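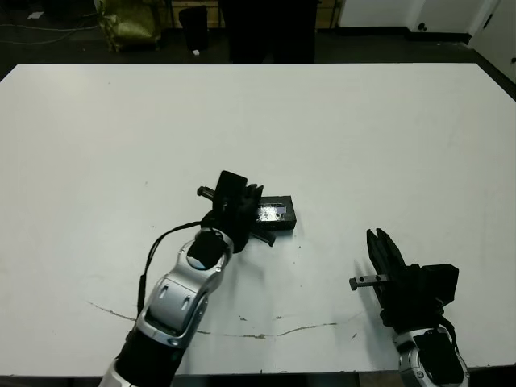
Figure 3. Closed box on the worktable, label/window side up.

3.2 Materials and table layout

Small black boxes only in this part of the study. Stock from Pranira, 127 units, mixed lots, opened and repacked by hand beforehand by Macapagal and Juška. Table is white, matte, the one with the long brown line near the front. Left as is. Line and specks were masked out before the contrast step (see 3.4), otherwise they get picked up as edges.

Three kinds of layout: box alone, box with other parts beside it, box lifted clear of the surface. 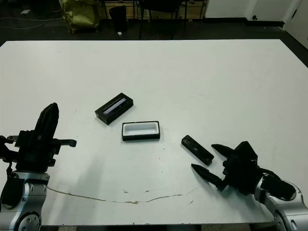

Drorkunley, January

Parts layout. Closed box, open tray, and the narrow black block set out on the diagonal. Spacing not fixed, we tried fixing it and the labels came out too alike. White table shows through the tray so the walls were outlined seperately, inner and outer edge. Csizmadia did the first pass, Nnaji checked it. In all 574 outlines kept, roughly 2000 drawn.

Lifted boxes were labeled by the window strip first, then the long side. Small markings along the lower edge were not transcribed, too small at at this size.
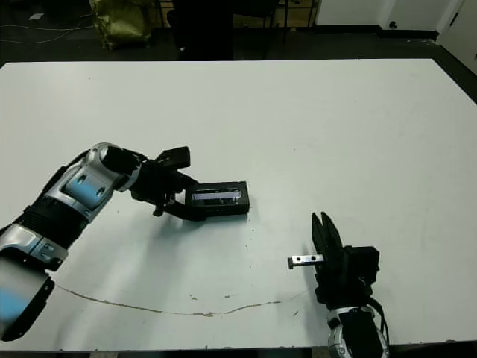 3.3 Labeling disagreements

Mostly tray vs. lid. Tremblay settled these.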